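The Night Ferry to Prillura

Fiction
Posted in September

The boat left at 9 in the evening and got to Prillura before it was light. My aunt had made the crossing twice a year for most of her life, and when she died she left me the house on Barbier Street, the debts on it, and a return ticket with one half unused. I used that half.

I took a seat near the window on the lower deck. A man across from me was asleep with his shoes off. I had a folder from the lawyer in Astosard and I read it again, though I already knew what was in it. The roof was bad. The taxes were behind by over 3,000. There was an offer from a company called Ekoline, who wanted the lot and didn't want the house. I had until the end of the month to answer them.

I had only been there once, when I was nine. I remembered a green stove and a staircase that turned at the top. I remembered my aunt cutting my hair in the yard with kitchen scissors and letting the wind take it.

When we docked I walked up the hill with my bag. It was number 189, and the key was under the pot where the lawyer said it would be. The door stuck at the bottom. I pushed it with my knee and went in.
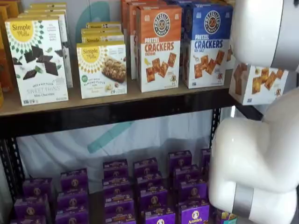 My aunt kept food the way other people keep money. The pantry was behind the kitchen, a narrow room with a curtain for a door, and she had filled it on her own system, with the things she ate at the front and the things she kept for company above. There was far more than one woman could get through. I thought of a grocery shelf, purple Annie's boxes stacked in rows on the bottom and crackers standing up straight on top, all facing out. Hers faced out too. She had turned every can so the label showed, down to the beets, which she hated. I stood there and ate crackers out of the box because I hadn't had any supper, and then I sat down on the step stool and finished them.

I slept in my coat on the couch. In the morning I looked at the roof from the yard and it was as bad as they said. A woman next door was hanging sheets. She asked if I was the niece. I said I was.

"She said you'd sell it," the woman said.

"When did she say that?"

"Every time your name came up."

She went on with the sheets. She had pins in her mouth and took them out one by one. I asked her if she knew anybody who did roofs, and she said her brother did, but he was slow and he drank coffee all day, and I'd have to feed him lunch.

I went back in and lit the green stove. It took 3 matches. I put water on and got out the lawyer's folder and found the letter from Ekoline, and I read the number they had written at the bottom. It was a good number. It would have cleared everything and left me enough for a car.

At noon somebody knocked. He had a ladder on his shoulder and he asked what was for lunch. I told him beets.

He said beets were fine and went around the side to look for a level place to stand the ladder.

Get new stories by email. Enter your address below to join the newsletter. You can unsubscribe at any time.

Contact | All stories copyright the author | Back to top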